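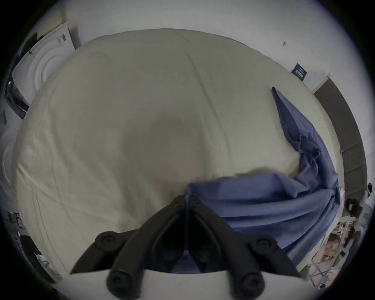 Hand-held gripper at the edge of a blue cloth on a bedsheet.

How to record cloth handling on a bed: working rules for home sessions

Maintained by Ánh Cao, Grenico field recording, Esotcombe office. Replaces the October version. The section on retakes is new and the log has one more field.

These rules cover soft items handled on a bed with the hand-held gripper: shirts, towels, pillowcases, loose cloths. They don't cover hard objects, kitchens, or anything on a hanger. If you are doing a table session, use the table sheet. The two differ in more places than you would expect, mostly because a mattress gives when you press on it and a table does not.

Read the whole page once before your first session. After that most people only need the setup part and the stop rules.

Before you go

Charge the gripper and both batteries the evening before. Check that the storage card is empty and that the clock on the recorder matches your phone. A wrong clock is the most common reason we can't match a log to its recordings, and fixing it afterward takes longer than the session did.

Open and close the fingers a few times with your hand on the trigger. They should meet cleanly and come apart without sticking. Look at the knobs on the linkage and try each one with a fingertip. If one turns freely, tighten it before you pack. Do not tighten past firm. The pads should be free of lint, especially if the last job was towels.

Bring the signed consent form for the address. No form, no session, even if the resident says on the phone that it's fine.

Setting up in the room

Ask the resident which bed you may use and whether the sheet can stay on. A plain sheet in a color different from the cloth is best. Off-white under blue works well. White on white is allowed only if the task list asks for it.

Leave the room as it is lived in. We want real rooms, so don't restyle shelves, clear walls, or push furniture around to make things look tidy. There are two exceptions:

Floor you will stand on. You need to be able to take a step back without looking down. Ask before moving anything, and put it back where it was.

Private material. Letters, medicine labels, family photos, screens and anything with a name on it should be turned over, covered or taken out by the resident. Do this before recording starts. The lens on the gripper is very wide and takes in far more of the room than you are paying attention to, including the floor on both sides of the bed. Hold the gripper at working height, make a short test clip, and play it back on the phone. Look at the edges of the picture first. If you can read something personal, so can everyone who reviews the file.

Pull the sheet reasonably flat. It doesn't need to be smooth. Creases and fold lines are fine and should not be ironed out. A sheet that has come off a corner is a problem, though, since it will travel with the cloth as soon as you drag anything.

Curtains and lamps: choose one setup and keep it for the whole set. If the sun comes out halfway through, finish the take, note the change in the log, and carry on.

Placing the cloth

Start positions should vary. Pick the cloth up, let it fall, and leave it how it lands. Don't arrange it so that a corner is facing you. If you catch yourself making the same starting shape over and over, ask the resident to drop it, or turn your back when you let go.

Move the drop point around the bed. Some takes should begin with the cloth near the middle, some near the headboard, some with part of it hanging over the side. A cloth that hangs over the side counts as a valid start so long as more of it is on the bed than off it.

Making a take

One take is one attempt at one task, from hands still to hands still.

1. Stand so you can reach the far edge of the cloth without leaning on the bed. Your weight on the mattress changes the slope and the cloth slides.

2. Hold the gripper above the cloth with the fingers open. Start recording and count to two in your head before moving.

3. Come down at a steady speed toward an edge or a raised fold. An edge is better when there is one in reach.

4. Touch the fabric, then close. Press only as far as you need to get the lower finger under the cloth. On a mattress it is easy to push too deep, and then the fingers close on the sheet as well.

5. Check the grip by eye before you lift. If the sheet is caught, open, back off, and try again in the same take. A second try is useful data and should be kept.

6. Lift, move, place, and open. Take the gripper straight up after release so the pads don't drag the cloth.

7. Hold still, count to two again, and stop recording.

Keep your free hand out of it. If the task needs two hands, it will say so and you will have been given two grippers. Smoothing a corner with your free hand, even outside the picture, spoils the take.

Don't talk during takes if you can avoid it. Sound is removed before files are shared, but the reviewer hears it first, and so you would be passing on whatever was said in somebody's bedroom.

Speed

Work at the pace you would use to fold laundry while thinking about something else. New recorders tend to go too slowly and too carefully, and the motion ends up stiff. After the first dozen or so it usually settles. Going too fast is the rarer fault, but it blurs the moment of contact, and the moment of contact is what the cloth sets are for.

When to keep a take and when to drop it

Keep it if the grip slipped and you recovered. Keep it if the cloth ended up in an ugly heap but the task was finished. Keep it if you missed completely, and mark it as a miss.

Drop it if:
- a person or pet came into view
- your free hand touched the cloth or the sheet
- the lens was covered or bumped
- something personal was readable
- you changed your mind about the task partway through

Dropped takes are marked in the log, not deleted on the spot. The one exception is a take that shows a person who hasn't signed. Delete that one in the room, let the person see you do it, and write down the time.

Retakes

Please don't repeat a take just because it was clumsy. We had sets from the Fatach project where every take was perfect, and they had to be topped up with ordinary ones later because there were no slips in them at all. A retake is for a dropped take only. Give it a new number and leave the old number in the log.

How many, and how long

A full set is 300 takes per address, split over as many visits as you and the resident agree on. Do not record more than 100 in one visit. Past that point your wrist gets tired, the approach angle drifts, and you stop noticing it. Rest your hand between blocks and put the gripper down on something flat when you do, never hanging from the cable.

If the resident wants the room back early, stop early. A short set is fine.

Filling in the log

The log has 11 fields and all of them are filled in on site. The ones people leave blank are fabric type, lighting, and start position. For fabric, write what you know. If there is a label, copy it. If there isn't, write "unlabeled" and describe the weight as light, medium or heavy. Don't guess cotton because it feels like cotton.

For start position use the bed words from the sheet: head, foot, near side, far side, center, hanging. If the item is something you can't name from its shape, put "cloth" and leave the finer label to review. A wrong label costs more than a vague one.

The miss column takes yes or no. Comments go in comments.

Stop rules

Stop at once and do not restart without calling the office if:
- the resident asks you to, for any reason or none
- a finger pad comes loose or cracks
- the gripper marks, snags or tears anything that belongs to the resident
- a child picks up or reaches for the gripper
- you smell heat from a battery

The linkage can pinch skin. Keep long sleeves, lanyards and hair away from the arms while they are moving, and switch off before you clear a thread out of the mechanism. A thread caught around a pivot should be cut and drawn out with tweezers. Pulling on it winds it tighter.

If you damage something, tell the resident before you leave, take the details, and send them in the same day. We pay for it. You won't be charged and you won't lose the address.

Leaving

Put the cloth and the bedding back the way the resident wants them. Return anything you moved. Ask the resident to look over the room with you, then let them see the take list if they want to. They can strike any take from it without saying why, and you mark those as withdrawn.

Upload from the office or from your own home connection, not from the resident's. Don't clear the card until the Ivanov checker shows every file in green. Orange means the file arrived but its length doesn't match the log, and nine times out of ten it is a stop press that didn't register. Compare the file with your notes, correct the log and run the check again. Red files have to be sent again from the card.

Review

Each set is looked at by someone who was not in the room. They check for readable personal material first, then for free hands, then for log errors. You will get the notes back with take numbers. If you disagree with a note, reply to it in the sheet and leave the mark in place until it has been settled.

Questions about a particular address go to Ánh Cao. Questions about batteries and pads go to the equipment desk at Esotcombe, which also keeps the spare tweezers.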